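4.2 What happens to people who say "it depends"

I went into these interviews expecting to hear a lot about the other side. Everyone has a story about the uncle, the coworker, the guy at the gym. What I heard far more often was worry about people's own side, and that changed how I wrote the rest of this paper. People told me they could argue with an opponent all day and sleep fine. It was the raised eyebrow from a friend that kept them quiet at dinner.
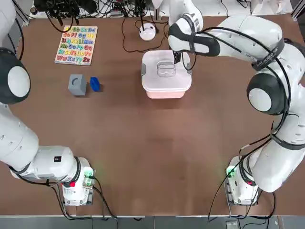 Ilse Canpolat
Doctoral researcher, Political Attitudes Group, Pukport

I talked with 30 adults in Kuladgate, all of them recruited through notices at the library and two grocery stores. The topic I picked was gun storage rules, mostly because the town had just been through a loud fight over a local ordinance and nobody needed a warm-up. Each interview ran 50 minutes, give or take a coffee refill. I asked people where they stood, then where they stood on the parts of the question they'd left out, and then (this was the part they liked!) who in their life knew about those parts.

Most of the mixed positions were pretty ordinary. One woman supported the storage rule and thought the fines were cruel to poorer households. A retired mail carrier opposed the rule, kept his own guns locked, and thought anybody who didn't was a fool. Neither of them saw a contradiction, and I have to say I didn't either. But of the 30 people I talked to, 20 said they had trimmed their view in conversation so it would sound like one of the two standard ones. The mail carrier put it this way: "If I say the second half, they stop hearing the first half."

I've started calling this trimming, and I want to keep it separate from what other people mean by self-censorship. A person who trims is still talking. They may be talking quite loudly. They've dropped the "except when" and the "but only if," and what's left sounds firmer than what they believe. If you only look at public comments from that summer you would think Kuladgate was split clean down the middle, and my notes don't look like that at all.

Six people told me they had tried the full version at least once and gotten burned. Their stories are close enough to each other that I could nearly swap the details. They made a small concession, somebody repeated it without the rest attached, and by the next day they were being treated as a convert. One man was taken off a group text on a Monday morning. He found out when his sister forwarded him a joke he should have already seen.

Now, I should be careful here. I only have their side of these episodes, and a person who feels misquoted is going to remember the misquote more sharply than whatever they said. I asked whether anyone had saved the messages. Two had, and in one of those the concession was a good deal bigger than he remembered it being. I still count him among the six — he was dropped from the thread either way — but readers may want to weigh that case differently.

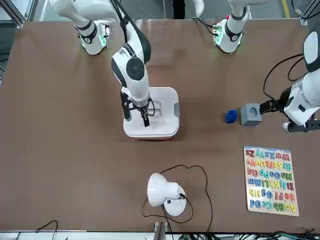

Figure 3. White lidded container on the brown tabletop, with a black two-finger gripper above the window in the lid.

The short survey I ran afterward through Traltel, a phone panel I'd used once before, points the same direction, though more weakly. People who rated their own view as mixed were less willing to share it with friends who agreed with them in general than with strangers. I had guessed the opposite. My best reading is that a stranger has no team to throw you off of, and so the cost of being misunderstood is low. It could also be that people answering a phone survey picture a very polite stranger. I'd like to ask the question again with the stranger described a little better.

One more thing that came up and doesn't fit neatly anywhere. Several people thanked me at the door, and a couple asked if they could read what they'd said. When I sent the transcripts, the retired mail carrier wrote back to correct a single word. I had typed "against" where he'd said "not for."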